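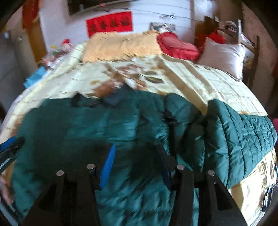
*Green puffer spread on the bed*

## How do I fold a puffer jacket so it stays small?

Posted in Clothes & Storage by **tesik40**

I'm putting winter coats away and this one keeps beating me. It's a quilted puffer, pretty glossy, and the shell slides on itself. I lay it on the bed, fold it in half, and it opens up again before I get it in the bin. The bin is 20 inches long and has to hold 2 jackets. I don't want to buy vacuum bags. Does rolling work better than folding?

**pridov_laundry**

Rolling, yes. Zip it all the way up first and lay it face down. Smooth it from the middle out with your forearm – you want the air gone before you make any folds. Bring both sleeves in across the back, then fold the sides in so you have a long strip. Roll from the hem toward the collar and press as you go. If it has a hood, pull that over the roll to hold it shut. If it only has a collar, use a wide elastic band, not too tight.

**Wovville**

just hang it

**vondráček_m**

Rolling is fine for a trip, but I wouldn't leave it rolled all summer. Mine went flat in the shoulders and took a long time to fluff up. Fold it once at the waist, put it on top of the bin and keep heavy stuff off it. Wash it first if the cuffs are dirty.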